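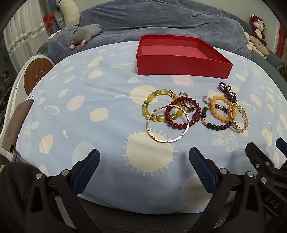
Jewellery, including a yellow beaded bracelet, on a pale blue patterned sheet.

FALUNTHORPE AMERICAN FOOTBALL CLUB TO PLAY HOME GAMES AT RUTHERFORD PARK

For immediate release

Falunthorpe American Football Club will play all of its home games at Rutherford Park from the start of the coming season, after agreeing a five-year lease with the owners of the ground.

The agreement covers the senior men's and women's teams and the under-19 side. Training will move to the same site in February, with evening sessions starting at 7pm on the floodlit pitch behind the main stand.

The club has shared a school field on the western edge of the town since it was formed. The field has no seating and no permanent changing rooms, and it can't be used after dark. Two home games last season were moved to other towns when the pitch was waterlogged, and a third was played with a late kick-off after the markings had to be redone on the morning of the game.

Rutherford Park has 285 covered seats and standing room along both sidelines. Its record attendance is 1,247, set at a rugby cup tie before the present stand was built. The club expects around 400 people at its opening home game.

Sheena McIver, chair of Falunthorpe American Football Club, said: "We have been looking for a ground of our own for a long time and we have been turned down more than once. Rutherford Park is in the middle of town, it is on the bus route, and people can sit down out of the rain. We are grateful to the owners for giving us a lease long enough to plan with."

The lease allows the club to put up removable goalposts and to mark the main pitch for American football from April to September. The rugby club that uses the ground in the winter months will keep its existing dates. Where the two seasons overlap in April, American football fixtures will kick off at 4pm so that the pitch can be changed over.

Work needed before the first game includes new padding for the posts, a play clock at each end and a second gate on the north side. The club will also repaint the away changing room and replace the benches in it. The cost will be met from the club's reserves and from a sponsorship agreement with Nivlow, a local heating and plumbing firm, whose name will appear on the front of the home jerseys for the next two seasons.

Alasdair Nisbet, managing director of Nivlow, said: "Several of our fitters play for the club or have done, so we knew the set-up well before we were asked. We were happy to help with the move and we look forward to seeing a few bigger crowds."

New home jerseys have been ordered from Custarano, a teamwear supplier. They will be dark green with white numbers, as before, and the away jerseys will stay the same for one more year. Supporters' versions will go on sale at the ground.

Head coach Archie MacKinnon, who is starting his third season in charge, said the move would make the biggest difference to training.

"At the school we lost the light in the middle of practice from September onwards, and in the early spring we hardly had any," he said. "We did a lot of our film work and walk-throughs in a sports hall with badminton nets up at the other end. Having a full field with lights means we can run the whole offence against the whole defence on a weeknight, and that is something we haven't been able to do before the season starts."

The women's team will play the first competitive game at the ground. Its captain and quarterback, Ghizlane Belhaj, said: "We usually play second on the day, when half the crowd has gone home. It will be good to open the place. I would like us to get a win out of it as well, because we lost our last two at the old field."

Season tickets will cover both senior teams. Under-16s will be admitted free with an adult, and members who have already paid for the coming season do not need to do anything. Parking at the ground is limited and will be kept for team coaches, officials and blue badge holders on game days. Other visitors are asked to use the station car park, a short walk away.

Trials for new players will be held at Rutherford Park in February. No experience is needed and helmets and pads can be borrowed. Players should bring boots with moulded studs, a gumshield and plenty of water.

Fixtures will be published once the league has confirmed the schedule.

ENDS

Notes to editors

Falunthorpe American Football Club runs senior men's, senior women's and under-19 teams, along with a non-contact flag football section for adults and juniors. The flag section will continue to meet at the school field.

Archie MacKinnon and Ghizlane Belhaj are available for interview. Requests to visit the ground should be made in advance, as access is restricted while work is under way on the north gate.

Media contact: Eilidh Baxter, press officer, Falunthorpe American Football Club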